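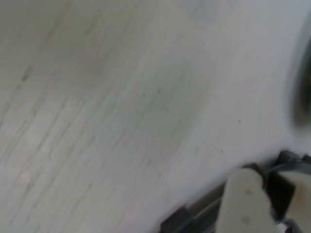 *The worktop, veins, specks and all.*

I have never trusted a pale kitchen worktop. We inherited ours with the flat, and the woman at the lettings office spoke of it as if it were a view. It's off-white with grey streaks running through it on the slant, the sort of pattern that is meant to say marble. Whether it is marble I couldn't tell you. The inventory says "stone effect or similar", and I've decided to leave it there.

The claim I keep reading is that veining hides the dirt. It does, a bit, in the places where there is veining. A smear of something grey will happily pass for part of the pattern until you put your sleeve in it. A dark speck on the plain part is another matter. There are a few up there now, tiny ones. Crumbs or dust, or possibly marks that are never coming off. I've stopped guessing before I've had a cloth on them.

So in September 2020, with more time at home than I'd planned for, I got serious about cleaning the thing. I bought a bottle of Kukow surface cream for £13, which felt like a lot for something that smells of pencils. The label promised "a renewed surface". I used it every evening for 2 weeks. The surface was the same surface. I then tried Giltidon, a spray, cheaper, and the only difference I noticed was that my toast tasted faintly of lemon if I put it down without a plate.

My neighbour Anahera Paewai uses hot water, a drop of washing-up liquid and an old tea towel, and her worktop looks exactly like mine. She did point out that I wipe in the direction of the streaks, so I never know what I've missed. I've started going across them instead. I think it helps, though I'd want another month before I swore to it.

Someone will write in to tell me to have it polished. I did ask. Trorkach quoted me £500, with a leaflet about "daily confidence", and they wouldn't say how long it would last with people cooking on it. Replacing the lot would be £3000, and it isn't even our kitchen.

The rest of the Kukow is under the sink if anybody local wants it. There's more than half a bottle.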